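Pleveck Records Announces Second Album by Barkia, With Fall Tour to Follow

For release in September

Pleveck Records is pleased to announce the release of "Salt on the Stairs," the second full-length album by the four-piece band Barkia. The album will be available in September on vinyl, compact disc and all major streaming services. A first single, "Ferryman's Daughter," is available to radio and press today from 9 a.m.

The album contains 11 songs with a total running time of 56 minutes. It was written over two winters and recorded at Zemidgate, the residential studio where the band also mixed its first release. Production was led by Berwyn Lloyd, who previously worked with Barkia on the "Low Windows" EP.

"We came in with far more material than we could use," said Marichka Sydorenko, singer and principal songwriter. "Several of the songs had been played live for a year before we recorded them, and two were finished in the studio kitchen. Berwyn asked us to leave the early takes alone wherever we could, and most of what is on the record is the band playing together in one room."

Sydorenko is joined on the album by Tymofii Vakulenko on guitar and keyboards, Bohdan Dmytriv on bass and Volodymyr Bondarchuk on drums. A string quartet appears on three songs, with arrangements by Vakulenko. Bondarchuk sings lead for the first time on the closing song, "Wide Field, No Gate."

The label will support the release with a limited first pressing of 500 copies on clear vinyl. Each copy is numbered by hand and comes with a 16-page lyric booklet. The standard black vinyl edition will remain in print. Orders placed directly with the label before release will ship in the week of publication.
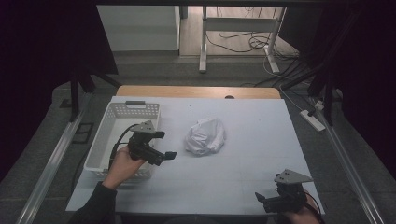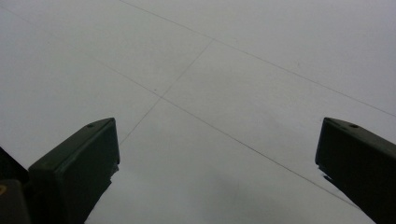
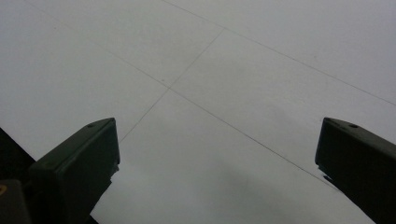
Tour Dates and Tickets

Barkia will begin a tour of the Northeast and Midwest in the weeks after the release. The opening concert will take place at the Ferraro, where the band will perform the album in full with the string quartet. Doors open at 7 p.m. and the performance begins at 8 p.m. The remaining concerts will draw on both albums and the EP.

Members of the band's mailing list will have access to tickets one day ahead of general sale. There is a limit of four tickets per order. A block of 187 seats at the Ferraro concert has been set aside for students, who may buy them at the box office with a valid school ID. The Ferraro is fully accessible, and patrons who need a companion seat are asked to contact the box office before ordering.

"The songs on this record were built for a room," said Lloyd. "I am glad that the first audience to hear all of them in order will hear them with the strings. Tymofii's parts are a large share of how the album feels, and they deserve to be heard in person."

A full schedule, including support acts, will be published by the label at a later time. Dates and times may change.

About the Album

"Salt on the Stairs" follows the band's self-titled first album. The new songs deal largely with family homes, moving and the things left behind in both. Sydorenko wrote most of the lyrics in English, with one song, "Kalyna," sung in Ukrainian. Printed translations of that song are included with both physical editions.

The band recorded the basic tracks to tape and completed vocals and strings in a second session. Dmytriv, who trained as a recording engineer, assisted Lloyd with the mixing.

About Barkia

Barkia was formed by Sydorenko and Dmytriv, who met while playing in a college orchestra. Vakulenko joined shortly before the band's first concert, and Bondarchuk completed the current lineup ahead of the "Low Windows" sessions. The band has been signed to Pleveck Records for 5 years.

About Pleveck Records

Pleveck Records is an independent label that releases folk, rock and chamber music. Its catalog is available through independent record stores and by mail order.

Press Information

Advance copies of the album are available to reviewers on request. Members of the band are available for interviews by phone or video between 10 a.m. and 4 p.m. Eastern Time. Requests for review tickets to the Ferraro concert should name the publication and the writer attending. Please direct all inquiries to the press office at Pleveck Records.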